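Kesberg, 31. Dezember 2023 – In der offenen Werkstatt Tirkitz entsteht seit April ein Roboterarm, der Laborgeräte greifen und sortieren soll. Das Projekt trägt den Namen Canderora. Zum Jahresende hat die Gruppe den mechanischen Aufbau abgeschlossen und mit den Greifversuchen an der Arbeitsplatte begonnen.

Gebaut wird in der Freizeit, zum großen Teil aus gebrauchten Teilen. Die Halterung der Kamera am Handgelenk stammt aus dem 3D-Drucker der Werkstatt, ebenso die Kabelführung am Unterarm. Den Controller mit der Bezeichnung Tang hat die Gruppe selbst gelötet. Er steuert die Gelenke an und meldet den Motorstrom des Greifers zurück.

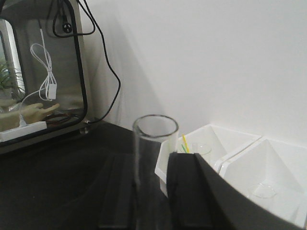 *Arbeitsplatz in der Werkstatt Tirkitz: Glaszylinder auf der schwarzen Platte, daneben weiße Kunststofffächer.*

Klares Glas gilt in der Gruppe als die schwierigste Aufgabe. Die Bilderkennung verliert die Kanten vor weißem Hintergrund leicht, und Spiegelungen führen zu falschen Treffern. Die Software vergleicht deshalb mehrere Aufnahmen aus leicht versetzten Positionen, bevor der Arm zugreift. Für einen Durchlauf braucht sie derzeit drei Sekunden. Im neuen Jahr soll die Rechenzeit auf zwei Sekunden sinken.

Auch die Greifkraft wurde neu eingestellt. In der ersten Fassung schloss der Greifer bis zum Anschlag, inzwischen stoppt er bei einem festgelegten Motorstrom. Für Reagenzgläser gilt ein niedrigerer Wert als für Bechergläser.

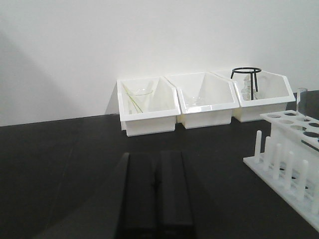 Was kostet der Nachbau?
Eine vollständige Stückliste mit Preisen liegt noch nicht vor, allein für die Elektronik des Controllers hat die Gruppe 97 Euro ausgegeben.

Die Schaltpläne und Druckdateien sollen veröffentlicht werden, sobald die Dokumentation fertig ist. Offen ist noch die Beschreibung der Kalibrierung. Bisher wird die Kamera nach jedem Umbau von Hand eingemessen – ein Vorgang, der einen ganzen Abend dauern kann. Ein kleines Programm soll diesen Schritt übernehmen. 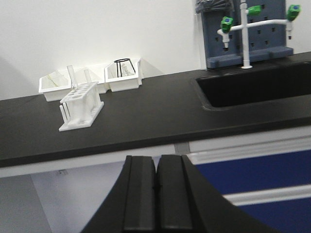 Bis dahin bleibt der Arm an seinem Platz in der Werkstatt. Als Nächstes stehen Versuche mit wechselnder Beleuchtung auf dem Plan, danach das Umsetzen von Reagenzgläsern in einen Ständer. Wer mitbauen möchte, kann sich in der Werkstatt Tirkitz melden. Vorkenntnisse im Löten sind hilfreich, aber keine Bedingung.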